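Flallalano Robotics Society – Members' Forum
Student Projects > Two-arm sock hanging task

Print this page | E-mail this thread

Cuiping Tang wrote:
Members of the project group are asked to read this before the July review. The task remains as agreed: socks are to be taken from the table and clipped to the hanger under the pole. The review panel will allow 5 minutes per attempt, and each group may make three attempts. My concern is the approach to the clips. The wire hooks allow every clip to turn freely, and the present plan treats them as if they were fixed.
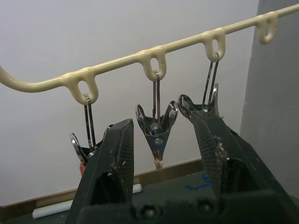
Clips on the hanger rail, from between the gripper fingers.

I would propose that one arm steadies the clip while the other brings the sock to it.

Baoshan Feng wrote:
I am grateful to Cuiping for setting this out, but I cannot support the proposal. If one arm is given over to the clip, only one remains for the sock, and a sock held at a single point folds over on itself. We spent most of last term on that problem with the Uibo code. The written rules do not require the clip to be still.

Nabila Ezzat wrote:
May I ask that the finger pads be cleaned before any further runs? There are pale specks on the inner faces, and I should not wish us to blame the software for a poor grip. I have added this to the checklist as item 3.

Anastasia Balaskas wrote:
Noted, and agreed. On the main question I side with Baoshan. Both arms should stay with the sock for as long as possible.

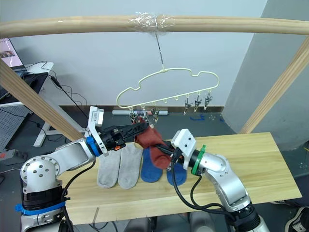
Both arms at work on the red sock; grey and blue socks on the table.

I would draw attention to the right gripper, which is low on the sock and close to the table. My preference is to write the lower hold into the plan as a separate step, with its own entry in the log.

Cuiping Tang wrote:
I accept the point about folding. I do not accept that the rules settle the matter – they are silent on the clips altogether. Could we at least record both methods and compare them? The Bellari log sheet has space for 500 entries and we have used 93.

Baoshan Feng wrote:
A comparison would be acceptable, provided that the socks are laid out in the same order for both methods. Otherwise the figures will be of no use to the panel.

Yufang Feng wrote:
As group secretary I have recorded the following. Both methods will be tried and logged separately. Nabila's cleaning step applies to each. Anastasia will draft the wording for the lower hold and send it to Otel for the project file. Members who still object should reply in this thread before the review.

Nabila Ezzat wrote:
No objection. The revised checklist will be in the shared folder by 4 p.m.

8 comments | 5 shares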